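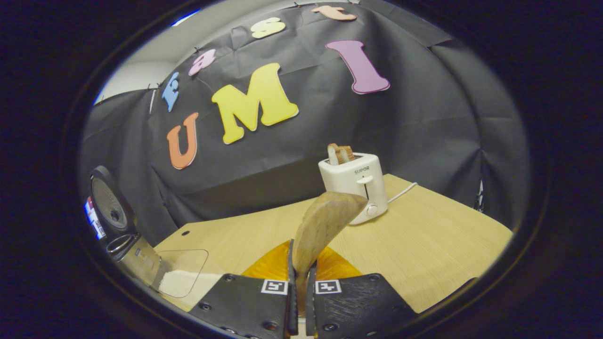

Photo: Talha Kazmi / Hosside

Volunteers wanted: does cutting bread help with migraine?

Plenty of diet plans say so. We have read the claims and find the evidence thin, so we are testing it. Hosside needs 119 adults who get at least four migraines a month. You will follow a set menu for nine weeks and keep a headache diary. We promise no relief. Pay is $700, in two parts, the second after your last diary comes in. Write to Irena Kubiak, study desk, by the end of December.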